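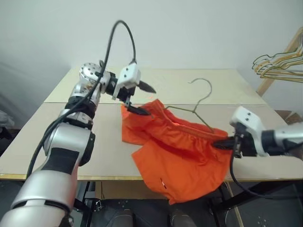

*Figure 13. Lightweight orange garment on the table, wire hanger partly threaded.*

## Section 5: Hanging Light Garments on Wire Hangers

This section forms part of the Gandholm Garment Handling Guide, as used in the finishing room at Wumthorpe. It applies to shorts, skirts, slips, unlined trousers and similar loose items in thin fabric. Coats, knitwear and anything with boning are dealt with in Section 6. Staff should have read Section 4 (Inspection and Pressing) before starting work under this section.

### 5.1 Before you begin

The following should be to hand:

- a clear, dry table, wiped down at the start of the shift
- wire hangers from the Netier box, sorted as described in 5.2
- the garment, pressed and fully cooled
- the ticket belonging to the garment
- a rail with free space for the batch

> **Note:** Garments that have come straight from the press must be left flat until cool. Thin synthetic cloth marks readily while warm, and a crease set over the wire is difficult to remove.

### 5.2 Checking the hanger

1. Run a cloth along the whole length of the wire. If the cloth snags, put the hanger in the scrap bin.
2. Look at the twisted neck beneath the hook. Both cut ends must be tucked in.
3. Lay the hanger flat on the table. It should not rock.
4. Check for rust or worn coating, paying particular attention to the two shoulders.

Hangers that are merely bent may be straightened by hand and used again. Hangers with rust or broken coating are not to be used for any garment, whatever its colour.

> **Caution:** Do not trim a protruding wire end with scissors. The cut leaves a sharper edge than before.

### 5.3 Laying out the garment

1. Empty and flatten the pockets. Anything found is to be placed in a numbered envelope and entered in the property book.
2. Fasten zips. Leave buttons and drawstrings undone at this stage.
3. Place the garment on the table with the waistband towards the back and the front panel uppermost.
4. Smooth the cloth from the waistband down to the hem with the flat of the hand. Do not pull at the hem.
5. Find both ends of the waistband and draw them gently apart until the band lies straight. An elasticated band should be eased open only as far as it will go without effort.

Shiny and slippery fabrics tend to slide across a smooth table top. Where this happens, a Yimyam cotton mat may be placed underneath. The mat must be white or undyed.

### 5.4 Threading the hanger

This method is for garments that are to hang from the waistband by the shoulders of the hanger.

1. Hold one end of the waistband and lift a small fold of cloth, so that the opening stands clear of the table.
2. Turn the hanger so that the hook points away from the garment.
3. Pass one shoulder of the hanger into the opening, keeping the wire close to the inside of the front panel.
4. Slide the hanger along until that shoulder meets the far side seam.
5. Hold the opposite end of the waistband and draw the cloth over the second shoulder. A garment with a narrow waist may need the hanger tilted slightly.
6. Bring the neck of the hanger to the middle of the waistband.
7. Fasten the button. Tie any drawstring in a single loose bow at the front.

> **Caution:** If the wire catches, stop and draw it back by the way it went in. Never push against resistance. Most tears recorded at Wumthorpe have begun at the pocket lining, which is thinner than the outer cloth and cannot be seen once the garment is laid flat.

> **Note:** Both ends of the waistband should be held when the cloth is straightened over the wire. Holding one end alone twists the band and leaves the side seams uneven.

### 5.5 Checking and railing

1. Lift the garment by the hook and let it hang freely.
2. Confirm that the side seams fall straight and that both legs, where there are legs, hang level.
3. Confirm that neither shoulder of the hanger is pushing through or stretching the cloth.
4. Attach the ticket to the neck of the hanger, never to the garment.
5. Place the garment on the rail with the hook facing the wall.

A standard rail takes 34 light garments. Bright colours, in particular reds and oranges, are to be kept together at the left-hand end and covered separately from whites.

### 5.6 Common faults

| Fault | Likely cause | Action |
|---|---|---|
| Garment slips from one shoulder | Hanger too narrow | Change to the next width |
| Waistband bows outwards | Hanger too wide | Change to a narrower hanger |
| One leg hangs lower | Band twisted in threading | Remove and repeat 5.4 |
| Pulled thread at waistband | Rough wire | Scrap the hanger; report the damage |

Damage of any kind is to be entered on Form 876 before the garment leaves the table. Completed forms go to Samran Wiriya in the finishing office, or into the tray outside the door after 4 p.m.

Replacement hangers are ordered each November. Requests for additional widths should be made in writing before then, quoting shelf 19.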